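Merneo opens new floor at Elside shopping center

Elside, the shopping center on the east side of Zudow, will open its renovated second floor in December. The works took 19 months and were made in steps, so that most of the shops could stay open for their customers.

The owner of the center, Merneo, has added 12 new shops to the floor, among them a shoe store, a bookshop and two stores for children's clothes. The department store Wouters also comes back to the building, with a bigger space than it had before.

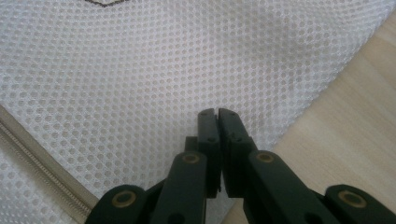
Visitors will find a new food hall next to the north escalators. It offers 10 kitchens with dishes from different countries, and seats for roughly 545 guests. The food hall stays open until 11 p.m., also when the shops are already closed.

The way to the center becomes easier too. A covered footbridge now connects the second floor with the tram stop – before, visitors had to cross the main road. The bridge has elevators on both sides and is suitable for wheelchairs and strollers.
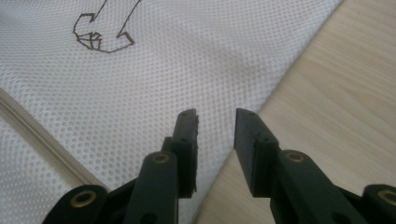

Reading time: 1 minute

In the opening week, parking at Elside is free for the first three hours. Members of the Elside card receive double points in all shops of the second floor, and Wouters will give a small welcome gift with each purchase.

The renovation of the ground floor is planned as the next step. Merneo will inform about the dates in spring.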